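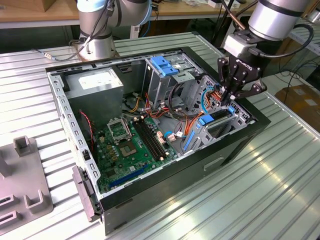
Yeshi Tamiru's reply to our first draft was that we had been comparing grippers when we should have been comparing fingertips, and that a section on hardware ought to say so early on. I grumbled about it for a day or two and then rewrote most of what follows.

4.2 Picking the hand for the cable work

Before any of the learning experiments we had to settle on what to put at the end of the arm, and I'll admit we went into this with a favorite. The two-finger parallel gripper was already in the lab, everybody knew how to drive it, and the controller (we call it Gelel) had been written with it in mind. The other candidate was the Plistico hand, a soft three-finger design that we'd used in February for a bin-picking study and liked a lot. I really wanted the soft hand to win! Cables are floppy, connectors have brittle little tabs, and a compliant finger sounds like just the thing.

Each hand got 70 attempts on each of the test actions: grab a named cable out of the bundle, pull a SATA plug, release a drive latch, and lift a memory stick out of its slot. Same arm, same start pose, same operator on the teleop side. We didn't let the operator practice between hands, which in hindsight was a little unkind to whichever hand went first, so we swapped the order halfway through.

The soft hand did fine on the first action and then fell apart on the rest. Its fingers are simply too fat. To get at a plug sitting next to a drive cage you need to slip in sideways, and the Plistico fingers would press on the neighboring cables, drag them along, and come up holding three things at once (or none of them). The parallel gripper got into those gaps nicely, but with the stock pads it let go of thin wires whenever the pull wasn't straight along the finger. So neither one was good out of the box, and for a while I thought we'd picked the wrong task altogether.

This is where Yeshi's point comes in. We cut a new pair of tips for the parallel gripper, narrower at the end and faced with a thin rubber we'd been using as table padding, and ran the whole thing again. Wire slips mostly went away. The latch action got slightly worse, I think because the narrow tip slides off a curved surface more easily, but we could fix that in the approach angle. I now believe the tips matter more than the hand for this kind of work, and I'd tell anyone starting a similar project to spend their first week there.

The test bench for all of this is a desktop tower with the side panel off, lying on its side so the arms can come in from above (Figure 3).
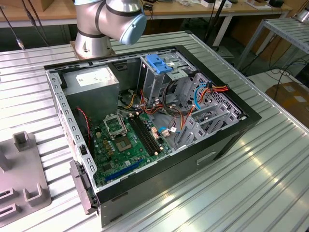

Figure 3. The opened tower on the ribbed table, with the power supply at upper left, the green motherboard in the lower center and the cable bundle running between the board and the drive cage. An arm stands behind the case.

Cable layout was the part we found hardest to keep fair. If you push the bundle back by hand after every attempt, you end up helping the robot without meaning to, so we wrote a short reset routine, Ilow, that picks a layout at random and tells the operator which loops go where. It adds time, and people complained, but the spread in our results dropped once we started using it.

Gelel ran with a force cap of 8 newtons on every pull. We tried going without the cap for one afternoon and I don't recommend it. The cap does mean a stiff plug sometimes counts as a failure when a person would just have yanked harder, and both hands were affected by that in the same way as far as I can tell. We kept 600 teleoperated demonstrations with the new tips for the training set in Section 5, and left the soft-hand recordings out of it.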